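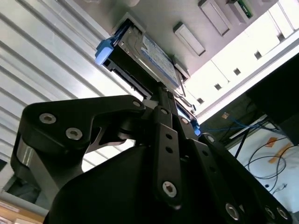

Drive carrier with a light-blue latch, going into its bay.

Kaltier showed its drive-swapping arm at the Prirnville open day in April 2020. I stayed for two sessions. The gripper is slim where it needs to be and 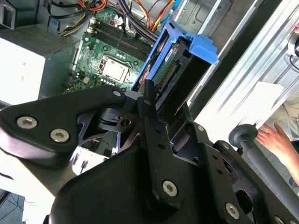 bulky at the wrist, so tight cases take some planning. Setup took 91 minutes.

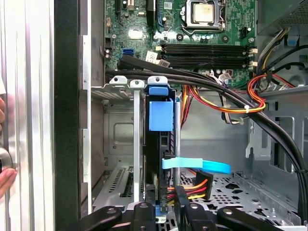 Cabling is the weak point. The arm handles carriers only - plugs are left to you. With a power connector and a light blue data cable on the carrier, that matters. Four stars for labs, fewer for repair shops.
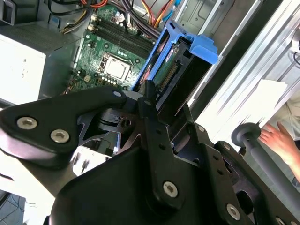

Špela Halilović wrote in to say the Venaver arm has the same limit and costs more to service.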